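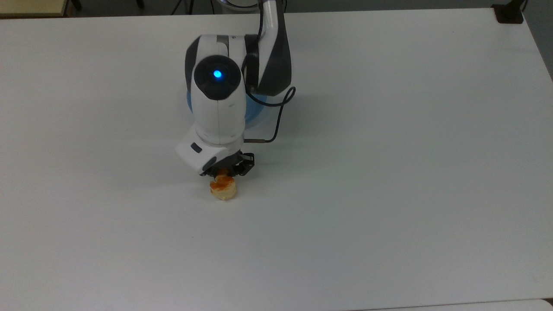
Photo: Lidau Handwork List archive

Subject: Re: [lidau-handwork] Daylight lamps - anyone regret buying one?

On Monday a list member wrote:

> I do mostly hand quilting and some book repair, nearly all of it in the
> evening. My eyes are getting worse and I'm tired of ripping out stitches
> I thought were fine the night before. I've been looking at the Aladari
> daylight lamp. It is $300, which is more than I have ever spent on a
> light, but the page says it gives true color, stops eye strain and
> "restores contrast." Gebreyes also sells a cheaper one called the Lostia
> that looks the same to me except for the base.
>
> Is the expensive one worth it? And does a daylight bulb really keep you
> from getting tired? My sister swears by hers. I have a white table, if
> that matters, and one ceiling fixture behind my chair.

I don't regret mine, but I do regret how much of the sales page I believed before I bought it. I read back through the list archive before answering and found 152 messages on lamps. Most of them boil down to "I got a new lamp and I can see better." I'm sure that's true. I would like to know what they were using before.

If you have been sewing by a dim ceiling light that sits behind your chair, then your own head and shoulders are throwing a shadow on the work. Any lamp placed in front of you will feel like a miracle. It could be the Aladari, it could be the ugly clamp lamp from somebody's garage. You'd write to the list the next day and say the lamp changed your life, and you'd give the credit to whatever word was printed biggest on the box.

So taking the claims one at a time.

"True color." There is something real under this one. Some bulbs make reds look like mud and turn navy and black into the same thing. There's a rating for how well a bulb shows color, usually printed as CRI, and higher is better. But it is an average over a set of test colors, and a bulb can get a good average and still be poor at deep red. If you match thread or dye paper, look for a separate figure for red, often written R9. I couldn't find one anywhere on the Aladari page, and when I wrote to ask, I got back a paragraph about how much quilters love the product. Read that however you like. I read it as "we don't have one or we don't want to give it to you."

And "daylight" is not the same claim as "true color," though the ads run the two together. Daylight on a lamp box means the light is bluish white. You can have a bluish white light that shows color badly and a warm yellow one that shows color well. I own both kinds. The bad blue one was sold to me as a craft bulb.

"Stops eye strain." I don't see how a lamp can promise this. Strain comes from a lot of places: glasses that are a year or two out of date, staring at one distance for hours, glare, dry air in winter, being tired. More light can help with some of that. It can't do a thing about your glasses. You say your eyes are getting worse, and I'd want that looked at before I put the money into a lamp. I spent a whole winter moving lights around my table when what I needed was a pair of glasses made for the distance I work at. Measure from your eyes to the work in your lap or on the table and take that number with you. Mine was 18 inches, and my regular reading glasses were set for somewhere quite a bit closer. I had been leaning in to meet them for years and blaming my neck on the chair.

"Restores contrast." I have no idea what this means and I doubt the person who wrote it does. If you sew white thread on white cotton, there is very little contrast to restore. What does help there is light coming in low from one side, so that each stitch throws a small shadow. A big flat light from straight overhead, like the Aladari in the position they show it, wipes those shadows out. It is lovely for cutting. For white on white, I turn mine off and use a small lamp pushed over to the left.

As for keeping you from getting tired, I'd be careful there. I've seen it said again and again that blue-white light wakes you up. Maybe so. I can only tell you that when I used the cool setting until bedtime I slept badly, and I was also drinking coffee at nine at night that winter, so I wouldn't hang much on it. Your sister may well feel sharper under hers. She may also have a better chair, or quit earlier, or just be pleased with it. A person who has paid that much for a lamp wants it to work. I include myself.

Now the white table. Yes, it matters, more than the brand does I think. A white top throws a lot of light back up at you. If it's shiny you will get a bright spot where the lamp reflects, and your eyes keep adjusting to that spot while you're trying to look at something darker. A matte top is much kinder, but even matte white can be too bright next to dark cloth. I lay a piece of gray felt down under whatever I'm working on and only go back to the bare table for cutting and for checking edges. The felt was left over from something else and cost me nothing. It made more difference than going up a step on the dimmer.

You can test for glare without buying anything. Put a small hand mirror flat where your work goes, sit the way you normally sit, and look down. If you see the bulb in the mirror, the lamp is in the wrong place. Slide it toward you or off to the side until it's gone. People tell me this is fussy. It takes less time than threading a needle at my age.

On the Aladari versus the Lostia: I've used both, though I only own the first. A friend lent me her Lostia for most of March. I put them on the same table with the same quilt block and tried hard to see a difference in the light. With the block in navy and dark green I thought the Aladari was a little better. Then I had my husband switch them while I looked the other way, and I guessed wrong as often as right. That isn't a laboratory test, and one person squinting at one block shouldn't settle it for you. But it did cure me of saying I could tell.

The differences I could find were in the hardware. The Aladari has a heavier base and stays where you put it. The Lostia sags a bit when the arm is stretched all the way out, and the clamp needs a thick table edge to bite on. Its switch is on the cord, which I hated. The Aladari's switch is on the head, but it is a touch switch, and I set it off with my sleeve all the time. Both get dusty on top and both are awkward to wipe.

Neither one has a bulb you can change. This bothers me far more than the color numbers. The box on mine says it will last for many years, and then there's a warranty for two. If they believed the first number I'd expect to see it closer to the second. When the lights inside go, the whole thing goes in the trash, base and all. Compare that with a plain metal clamp lamp that takes an ordinary screw-in bulb. Get a good high-color bulb, and the lot might come to roughly $50. If the bulb is no good you're out the bulb.

Somebody is going to reply that the cheap lamp is ugly and gets in the way. It is and it does. If you want the nicer one because it's nicer, and you have the money, that seems like a perfectly fine reason to buy it. I just don't want you paying for it on the promise that it will fix your eyes.

What I'd do in your place, in this order. Get your eyes checked, with the working distance written down. Borrow a lamp, any lamp, and put it in front of you and to the side opposite your sewing hand. Leave the ceiling fixture on too, so the rest of the room isn't black - working in a bright puddle in a dark room wears me out faster than poor light does. Put something gray on the table. Try that for a week of evenings and see how much ripping out you do.

If you still want the Aladari after that, ask Gebreyes in writing whether you can send it back once it's been out of the box. Their page says "satisfaction guaranteed" near the top, and further down it says opened electrical goods are final sale. I asked which one wins and was told it depends on the item. I never did find out what it depends on.

One more thing on the book repair, which I do a little of. For judging whether a patch of tissue matches an old page, I don't trust any of these lamps. Take it to a window in the morning, then look again at night under whatever light the owner reads by. I've had patches that disappeared under the lamp and looked like a bandage by the window. If anyone on the list has found a bulb that gets this right for old yellowed paper, please say which one, and say what you were comparing it to.

_______________________________________________
lidau-handwork mailing list
Replies go to the whole list. Please trim quoted text.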